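Subject: Re: [seed-swap] Storing beans over the winter
Date: 28/10/2021

On the seed-swap list, a member from Grerkness wrote:

> I have 29 kinds of dry beans this year and they are all over the house
> in jelly jars, envelopes and one sock. Does anybody have a system? I
> also lost most of my Umali pole beans to weevils last winter and would
> love to not do that again. Is the freezer safe, or does it kill them?

Oh, I feel this one! I had beans in coat pockets until May one year (they went through the wash, and no, they did not come up).

The freezer is fine as long as the beans are really dry first. I do the hammer test: put one on the back step and whack it. If it shatters, it's ready, and if it just mashes, give it another week or two on a screen. Then into a jar with a tight lid, and into the freezer for 10 days. When you take the jar out, leave it shut until it's at room temperature, or you'll get water all over the seed you just spent a month drying. I forgot that part once and had to spread a whole quart of Geline on dish towels across the bed.

After that mine live in paper envelopes in the back bedroom, which we don't heat. I write the name and the year on the front, plus the row they came from if I remember. Pencil, please! The pen I used in the Brullow garden faded so badly that I have a pile now labeled "maybe Umali" and I'm just going to have to grow them and see.

By the way, I weighed out the Geline last night and got 994 grams off one short fence, after a summer when the deer ate the tops twice. So I have plenty to share. I split them into packets and there are 106 of those if anybody wants in on the winter mailing. Send me a padded envelope with your address on it and tell me if you'd like pole or bush, and I'll throw in a few of the others too. I'm still hunting for a good soup bean that finishes early, so if you have one you love, I'd be thrilled to trade.
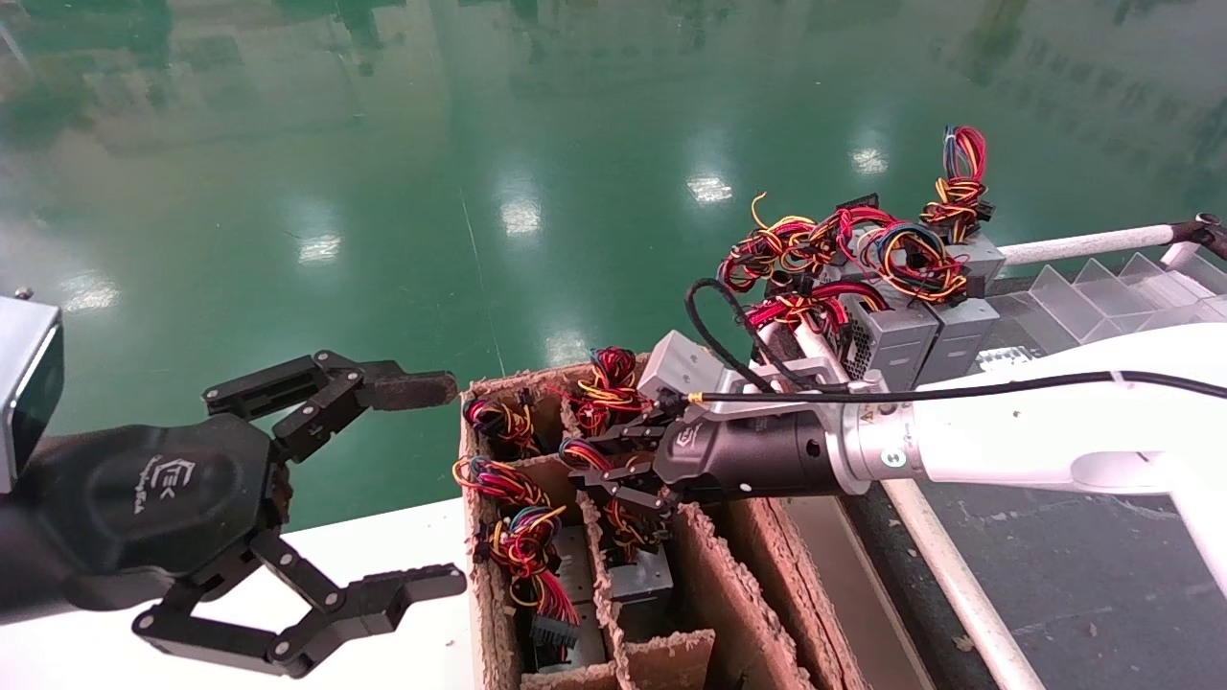

Envelopes are what I'd spend a little money on, the small coin kind, and everything else you can scrounge. They flop over in a drawer and then you're digging through the whole lot for one kind of bean. Stand them up in an open cardboard box with cardboard dividers and they stay put, and you can give the pole beans one compartment and the bush beans the next. It doesn't have to be a nice box either, torn edges and all will do. The sock I would retire.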